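Final Report, Safe Practice for Small Gripper Work
Team Cultix, spring term

1. What we were asked to do

Write a set of working rules for the tabletop arm and then stick to them for one whole project. Our project was Muvwood, picking up small household things off hard surfaces. Rules came first, code second. We did it kind of in parallel, see section 4.

2. Starting point

The shop had one page of rules left over from the Finard project. Mostly about the big arm. Nothing on shiny surfaces, nothing on what counts as a stop. We kept 2 of the old rules (hands out before power, one person on the stop button) and wrote 6 new ones. So 8 total.

New ones, short form:
Say "moving" out loud before any move.
Jaws open on approach, always.
Slow speed inside the last bit of travel.
Check the wrist camera view for glare before closing.
Only the target between the fingers. Paper, cards, cables stay out of the gap.
Log every run, bad ones too.

3. Surfaces

Glare rule was the one we argued over. Polished stone throws back a lot of light and the veins can look like edges to the detector. First draft said "avoid reflective surfaces" but thats useless, people have stone counters. Changed it to check and re-light if the bright patch reaches the target. 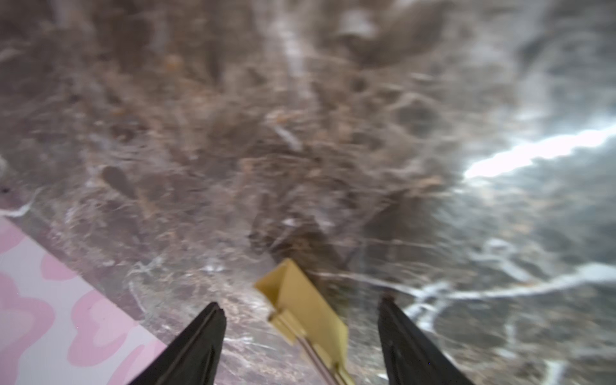

Does the person on the stop button need to watch the camera view too?
Their eyes stay on the arm itself. A second person reads the camera view and calls out anything wrong, and if only one person is around, the arm stays off.

4. How it went

267 logged runs. Log format came from the Laaksonen handout, we cut the columns we never filled in. Rule people broke most: saying "moving". Feels silly after a while. We put a sticker on the keyboard, helped a bit.

Logging bad runs was also weak early on. Some people restarted and kept the same run number, so the early part of the log is not realy comparable with the rest. Fixed in April by making the script assign the number.

5. What we would change

Write down who is allowed to change a speed limit. We never did and it got changed.
Glare check needs a threshold, right now its by eye.
Thin handles need thier own grip rule. Not done, ran out of time.

Rules sheet is taped inside the cabinet door, clean copy in the team folder.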